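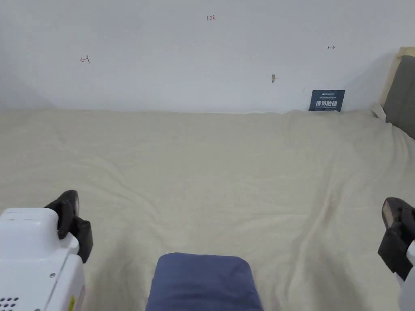

By Aurelia Riedl, local news – January

Rurnlow guest houses agree to lend rooms during heating works

Residents of the Karpenko estate in Rurnlow will be able to sleep in local guest houses while the old heating pipes under their buildings are replaced. The owners of 5 guest houses signed an agreement with the housing company Prenar this month, and the first families are expected to move before the end of the winter holidays.

The works concern 35 flats in the two oldest blocks, on the side of the estate which faces the river. Each staircase will be without heating and warm water for several nights. Prenar had first planned to do the job in summer, but after two pipes burst in December the company decided that it could not wait so long.

"We know that January is the worst month to ask people to leave a warm flat," said Malte Tiedemann, who is responsible for repairs at Prenar. "But if another pipe breaks, they will have no heating at all, and then we have no plan and no rooms."

Under the agreement, Prenar pays the guest houses 50 euros per room and night. The tenants pay nothing. Breakfast is included, and a small bus will drive between the guest houses and the estate in the morning and again after five o'clock in the afternoon, so that children can reach the school and people can look after their plants and their post.

For the guest houses the offer comes at a quiet time. Hildegard Rieger has rented out rooms in Flavside, the neighbouring village, for many years, and in winter most of them stay closed. She has now opened the upper floor again and taken the thick blankets out of the cupboards.

"In summer the guests want thin covers and open windows," she said. "Now I have put a fleece blanket on every bed, the big ones, and I heat the rooms already from the afternoon. Some of these people are over eighty. They should not have to ask for a blanket in the night."

Not everybody on the estate is satisfied. Ottmar Kröger, who speaks for the tenants of the first block, welcomes the free rooms but says that the letter from Prenar arrived too late. Some families had only a few days to answer, and the form did not ask whether somebody in the household needs a room on the ground floor. He also wants to know what happens with pets, as only one of the guest houses accepts dogs.

Mr Tiedemann promised that the form will be sent again with the missing questions. For pets the company is looking for another solution, and cats may in some cases stay in a flat in the second block which is empty at the moment and has its own heating. Tenants who prefer to stay with relatives will receive a single payment for their travel costs, but the sum is not yet fixed.

The pipes themselves are older than most of the people who live above them. According to Prenar, 1,000 metres of pipe will be changed in total, including the part which goes under the playground. The playground will be closed until spring – the swings have been taken down already – and the path to the bakery will go around the back of the garages.

Tenants who have not received a letter can ask in the Prenar office next to the estate's main entrance, in the mornings from nine o'clock. The list of rooms also hangs there.

Comments

Rainer Fröhlich: Our staircase got the letter, the one next to us did not. Please check the names on the doors, some are still from the previous tenants.

mottenkiste: Does the bus also stop at the Flavside chapel? My mother cannot walk up the hill from the main road.

H. from block two: We had the same works years ago and slept in our coats. A guest house with breakfast sounds very good to me.

Contact the newsroom | © Rurnlow local news | Back to top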